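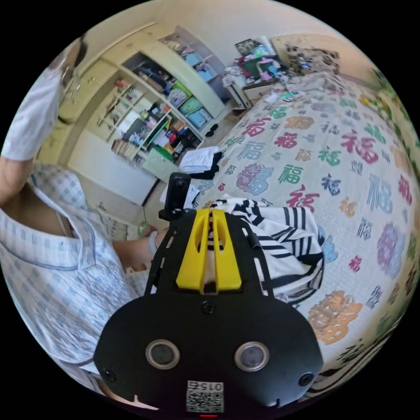

Yellow fingers, striped cloth, and a bedspread that was on the bed long before the workshop was.

Gurberg is a hand-held gripper built at home, on a desk meant for homework and a bed meant for sleeping. It started last November as a drawing on the back of an electric bill. The plan was simple: make a two-finger gripper that a person can carry around the house, teach it to deal with laundry, and stop folding things by hand. So far I have spent 17 evenings on it and have folded more laundry than in the rest of my adult life.

The yellow fingers are the tenth design, if you count the one that melted. I named that batch Temora, after nothing, and kept the name when the later ones came out better. The long slot in each finger lets it bend a little when it closes. Solid fingers held a wooden spoon beautifully and let go of every T-shirt in the house.

Fabric is a rude material to work with. A block stays where you put it and has the same shape after lunch. Cloth has opinions — it slides, it bunches, it offers you two layers when you asked for one. I switched to bold stripes early on, and they make it much easier to see which way the thing has twisted when I go back over the notes at night.

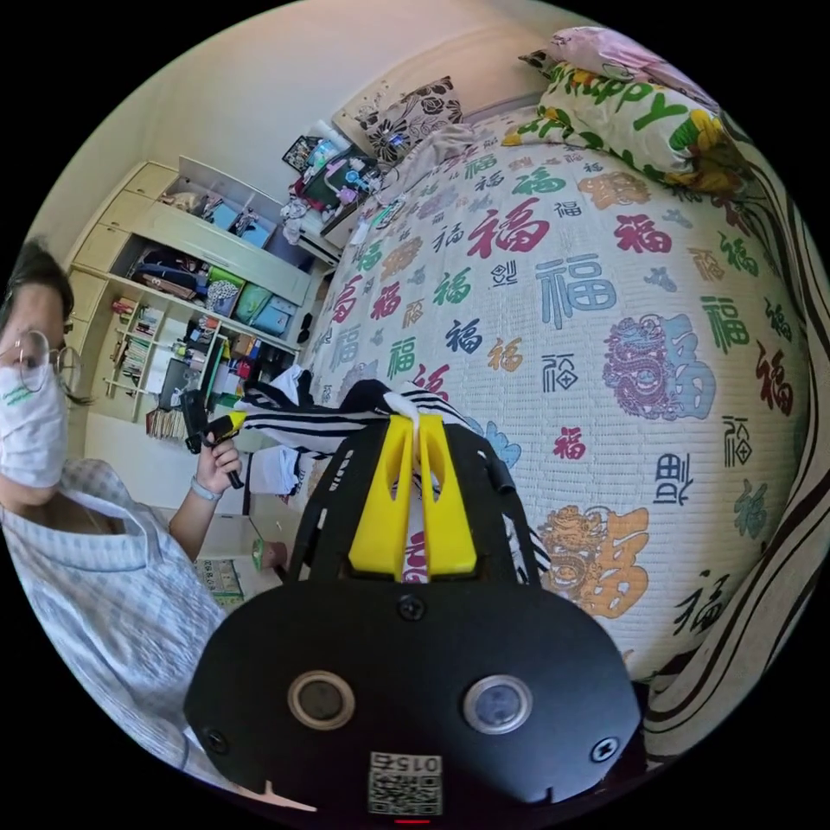
A pinch of cloth at the edge of the bed, with the books and the storage bins looking on.

The housing took longer than the fingers. Version one had square corners and left a dent in my palm. Version two was round and comfortable and had no room inside for the wiring, a detail I discovered with the glue already drying. The current one closes with three screws on the front, all the same size, after a bad weekend with three different ones.

Total spent on parts stands at 50 dollars over what I promised. The spreadsheet is called Dimurura and is not open to visitors. The notebook is, and it now lists 1856 grips, each marked "held," "slipped" or "sulked." Sulked means the fingers closed on air and everyone waited.

Next up are softer pads for the fingertips and something for socks, which remain undefeated.

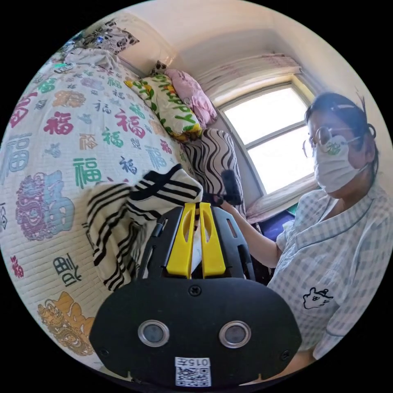 Can the fingers be swapped without taking the whole gripper apart?

They come off from the front with a small screwdriver, and the housing stays closed. Allow 10 minutes the first time, most of it spent looking for the screw you dropped.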